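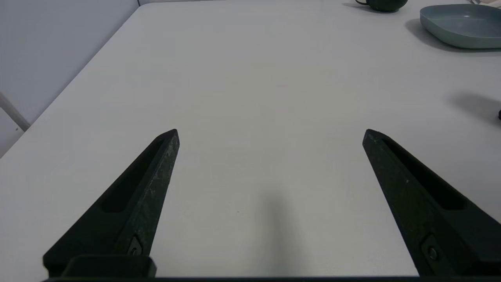 Open fingers over the white table, with the green mug and the plate at the far end.

Table tips for teaching a gripper to clear dishes

I get more mail about my little dish-clearing project than about anything else on this page, so I'm putting the workshop tips in one place. The project is called Barkard (the name was on a cookie tin, long story) and the question is a small one: does the gripper learn to pick up a mug faster if I tidy the table first, or if I leave it messy?

My method is as plain as it gets. I guide the arm by hand through 20 pickups, let it train overnight, then give it 17 tries by itself and write down what it grabbed. Then I change one thing and do it all over. One thing! I've ruined whole weekends by swapping the lamp and the plate on the same day and having no idea which one did it.

So, the tips.

Use a matte surface if you can. My old table was glossy and the wrist camera kept going for the reflection of the ceiling light. A flat white top fixed most of that.

Keep your lighting soft. Shadows are fine as long as they've got blurry edges, but a hard desk lamp gives you a crisp black shape next to every dish, and mine once tried very patiently to pick one up.

Start with dark dishes on a light table. Save the white saucers for later, when you're feeling brave.

Mark where things go with pencil dots and wipe them off before you record. Masking tape works too, but the Lò model I train with got attached to the tape and ignored the mug.

Check the finger screws before every session. Scuffs on the fingers don't bother me at all, but a loose screw shifts the grip just enough to spoil a morning.

Wipe crumbs with a barely damp cloth and let the table dry. Skip the spray polish, it brings the shine right back.

Now for the result, as of August 10, 2018. Trained on the tidy table, it missed 3 of its 17 tries on the mug, and I did a small dance in the kitchen. With the messy training it missed more at first, but it coped much better when I moved the plate. I'm leaning toward messy, though I want to repeat it with the heavier Idstead bowls before I say so any louder.

Please don't practice on anything you love. My 1917 gravy boat stays in the cupboard until further notice.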